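The Visit

Marilou Soriano had told her mother that the open day started at two, but Shiela Marquez was at the gate of Lemovness by half past one, in her good shoes, with a container of rice cakes for whoever was in charge.

"Nobody is in charge, Mum," said Marilou. It was not true. Huw Bowen was in charge, and he took the rice cakes with both hands and put them in his office, where the others could not find them.

There were 16 visitors in the group. They hung up their coats and walked along the corridor behind Huw, who spoke too quickly about Maglaya, the project, and about the 230 households which had answered the questionnaire. Most of them wanted help in the kitchen, he said. Shiela had answered it also. She had written that her kitchen was her own business.

The room was warm and smelled of tape and coffee. Roos Van Acker let the people come close, a few at a time. 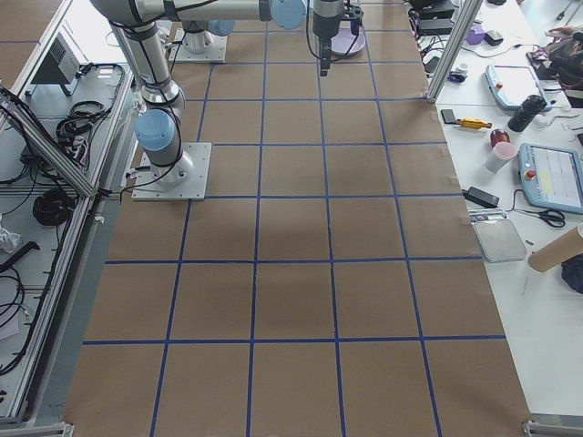
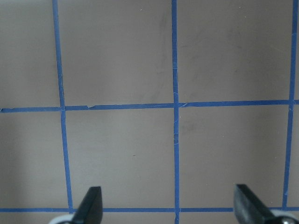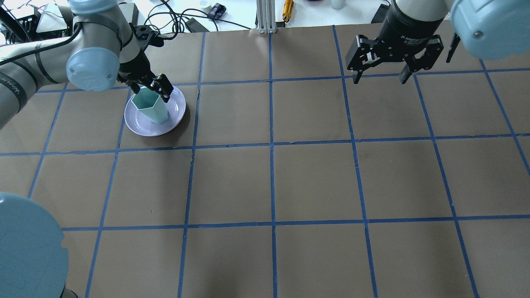
"It is a small cup," said Shiela.

"It's a small cup, yes," said Roos.

"At home I have bigger ones."

Roos was a polite woman and she wrote this down. An old man in a grey jumper asked what the machine would do with a chipped cup, and she wrote that down too. Senad Vukadinović, who had slept nearly four hours, sat by the wall and did not speak to anyone.

Marilou watched her mother. All year she had tried to explain her work over the telephone, and always the talk had gone back to the neighbours, or to the colour of the new curtains. Now Shiela bent forward with her handbag held against her stomach, the same way she used to stand beside the pool at swimming lessons.

"Who taught it?" she asked.

"Senad did. And me, a little."

"Was it difficult?"

"In June it was terrible," said Marilou. "I wanted to quit. I didn't tell you."

Shiela nodded slowly. She went over to the wall, to Senad, and asked him if he was eating properly. He stood up to answer her. Then she sent Huw back to his office for the rice cakes.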